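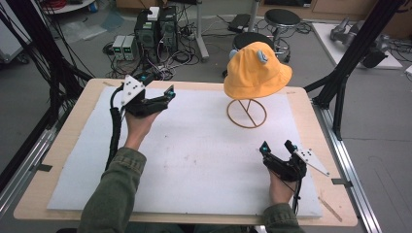
Yellow bucket hat with ears, on the board.

Kids' TV corner — bit of a rushed one this month, sorry, deadline was yesterday.

Big news first. Bravano is back for a second series! Eleven-minute episodes, same puppets, same theme song (you will be humming it in the shower, no way round it). New episodes start going up in May, two a week, mornings. The first series stays up in the meantime so if your little ones want to watch the lighthouse one again for the 93rd time, go for it.

What's different. Flodetti the goat gets a proper storyline, finally. There's a new neighbour, Mrs Carhuamaca, who runs the bakery and sings everything she says. Fewer lessons about sharing, more mucking about. Colours a bit softer too, which my eyes are grateful for.

Jabari Barasa is writing most of the songs again. Had a quick chat with him on the phone and he reckons this lot are easier for small kids to join in with — shorter lines, lots of repeating, a clap or a stomp in nearly every one. "If a three-year-old can't get the chorus by the second go, I bin it," he said. Favourite of his is the one about losing a gumboot. He wouldn't sing it to me. I asked twice.

Our reader poll closed last week, 1,649 votes, thanks everyone. Bravano came top, Adero second, then a long gap. Adero fans don't despair, there's talk of a Christmas special but no one at the show will confirm it. Will let you know when I hear.

Colouring sheets — 4 new ones on the downloads page. The goat one prints a bit dark, try the draft setting on your printer. Somebody wrote in asking for the theme song lyrics, they're on teh same page, scroll right down.

Still want your kids' drawings for the next issue. Any character, any size, first name and age on the back please. Post or email both fine.

September 20, 2024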